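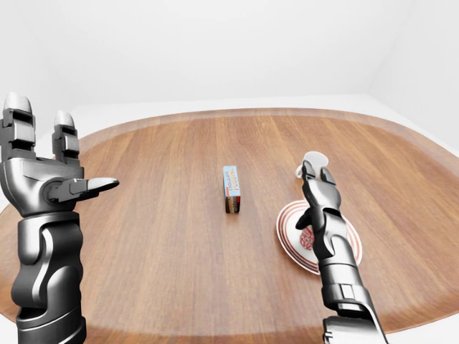 关于双手任务仿真评测第三阶段结果的呈报

Zutetti研究所 操作评测处
2019年9月

一、缘起

本处奉命撰写第三阶段呈报。依照所内规程,呈报应包括方法、结果与异常三项,异常一项如无内容,应写“无”。前两个阶段均写“无”。本阶段不能照此办理,故篇幅较以往为长,敬请审阅各方谅解。

二、方法

本阶段沿用Trerkadance仿真环境。环境为一间白墙房间,内设椭圆形木纹桌一张,桌上置布丁盒、瓷杯与碟。受测对象为双臂控制策略,代号Masson,左右手各由一个子策略驱动,二者共享同一观测,但不共享意图。所谓不共享意图,系指左手在决定动作时,仅能从画面中推断右手将要做什么,右手亦然。

任务指令由文本给出,共24条。每条指令分别在不同初始位置下重复执行,全阶段合计3,133回合。判定由程序自动完成:物体到达指定区域且保持直立,即为成功;超过时限或物体倾倒,即为失败。判定程序不考虑动作是否美观,也不考虑动作是否多余。

方法上的唯一改动,是在每回合结束后增加十秒静置期。静置期内指令已清空,奖励为零,策略照常运行,但无任何事情要求它去做。增设静置期的本意是测量手指在无任务状态下的抖动,以便为Naltier实体平台的电机寿命估算提供依据。

三、结果

Masson在本阶段的成功率高于第二阶段,左右手碰撞次数下降,详见附表。不共享意图的设置未造成预料中的迟滞。评审组此前担心两只手会互相等待,此种情形仅在训练初期出现,其后一手取物时,另一手多能提前让出空间。

静置期抖动幅度低于规定上限。就原定目的而言,测量已经完成,结论为合格。

四、异常

异常出现在第19条指令之后。该指令为:“右手将杯子放回原处,左手不动。”

指令本身执行正常。进入静置期后,右手没有回到初始姿态,而是停在杯子旁边。左手保持张开,拇指缓慢朝布丁盒方向移动,在接触之前停住。十秒结束,环境重置。

值班人员最初将此记为收敛不完全,未作处理。次日复查记录,发现凡第19条指令之后的静置期,左手均有同样动作,停止位置也几乎一致。其余23条指令之后均未出现。

本处依次排查了以下原因。其一,奖励泄漏。经核对,静置期奖励恒为零。其二,观测残留。清空缓存后重新运行,现象不变。其三,训练数据偏差。训练集中没有任何一段示范包含此动作。其四,接触模型误差。拇指并未接触盒体,接触模型未曾启用。

排查至此,原因仍不明。本处遂将静置期由十秒延长,不设上限,由值班人员在旁观察,直至有变化为止。

延长后的第一次运行中,左手拇指停在盒前,右手停在杯旁,长时间没有变化。值班记录写道:“两手均无动作。”隔若干行又写道:“仍无动作。”此后值班人员改换了措辞,写的是:“仍在等。”

本处就“等”字是否适用于值班记录进行过讨论。一种意见认为,策略没有指令,便没有可等之事,应改为“静止”。另一种意见认为,静止的策略在受到扰动后会恢复任意一个邻近姿态,而本例中施加扰动后,拇指每次都回到盒前同一处,“静止”一词不能说明这一点。讨论未形成结论,原记录予以保留。

其后,有人员提议补发一条指令。提议理由为:既然现象只在“左手不动”之后出现,不妨告知左手可以动了。此提议不在试验计划之内,经处内批准,准予执行一次。补发的指令为:“左手可以动。”

指令发出后,左手拇指向前移动,触及盒体侧面,将盒子推向桌子中央一小段距离,随即松开。盒子未倒。右手离开杯旁。两手同时回到初始姿态,抖动幅度为全阶段最低。

判定程序对此回合未给出结果,因为该指令没有对应的成功条件。

五、处理意见

关于上述现象,本处提出以下意见:

第19条指令的全部记录单独封存,不计入成功率统计,亦不删除。

Naltier实体平台的移植工作按原计划进行。移植前,应将指令集中所有含“不动”字样的条目逐条复核,并为每一条配写相应的解除语句。复核工作由本处承担。

判定程序暂不修改。有意见建议为“左手可以动”补设成功条件,本处拟稿数次,均未能写出合适的条件,现将空白条目附于文后,留待第四阶段填写。

静置期恢复为十秒。值班人员申请在每日最后一回合之后,保留补发一次解除语句的做法。该做法占用机时极少,对结果无影响,本处予以同意,并已列入交接事项。

六、附件

附表一:各指令成功率。
附表二:静置期抖动幅度。
附表三:第19条指令值班记录全文。
附表四:成功条件(空白)。

Zutetti研究所 操作评测处 呈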